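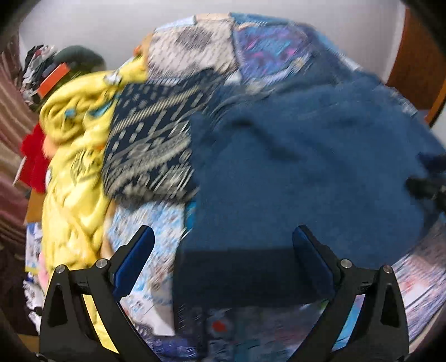 Setting Up and Looking After a Two-Finger Hand-Held Gripper
Project report by Yogesh Rajput
Supervisor: Rosalba Gatti
Reading time: 2 minutes
Search this site Enter keywords Go
Print this page | E-mail this page

1. Purpose

My part of the Karna project was maintenance. The rest of the group worked on folding and sorting clothes. I kept the hand-held grippers in working order and wrote down what I did so the next student can take over. This report covers one unit, which we call Tesen 2. It does not cover the software.

2. Condition at handover

I took over the unit on 29th October. The trigger pull was heavy and the fingers did not close evenly. The right finger reached the center before the left one, so thin cloth was pushed to one side before it was held. There was lint in the hinges, and one pivot screw turned under light finger pressure. The previous log had 9 entries and none of them mentioned the screws.

3. Setup

I used the same order each time:

Open the fingers fully and brush the lint out of the hinges, working from the inside out.
Check all four screws with the small driver. Stop when the head is snug. Overtightening makes the finger stick.
Wipe the blue pads with a damp cloth and let them dry.
Close the fingers slowly on a folded sheet of paper and look for a gap at either end of the pads.
Open and close the fingers 20 times, then check the screws again.

The second screw check was added in March after the same screw came loose twice. I had been tightening it with the finger under load, so it settled as soon as the finger moved. With the fingers open the problem did not come back.

4. Pads

Lint was the main trouble with the pads. Fleece was the worst fabric for this and shiny synthetics were the easiest. A dirty pad still looked fine from the front, so I started wiping by schedule, once every 56 grasps. I tried alcohol wipes for a short time and went back to water when the pad surface began to feel tacky.

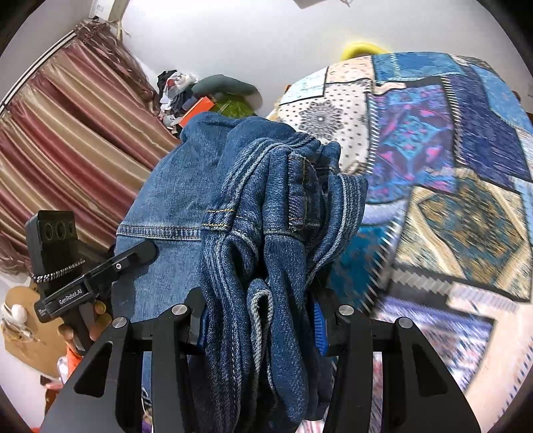 Pad alignment took more of my time than any other job. On thin shirts a small error hardly matters, but on thick cloth the load goes to whichever pad touches first and that side of the hinge wears faster. For the heavy cloth check I use jeans, bunched up and held upright between the jaws, with the doubled seams making a stiff, uneven bundle. The ribs on the pad should run level with each other when the jaws are closed on nothing. If they do not, I loosen both screws on one side, press the pads together by hand, and tighten the inner screw first.

5. Results

After these changes the paper test showed no gap, and it stayed that way through the last 2 weeks of the project. The trigger pull is lighter, but I had no gauge and cannot give a value. The Dantas unit got the same treatment except for the pad alignment, and it still closes slightly to the right.

6. Remaining work

Spare pads should be ordered before the next group starts. The cleaning brush is in the Darnar cabinet, top drawer, with the driver and the paper log.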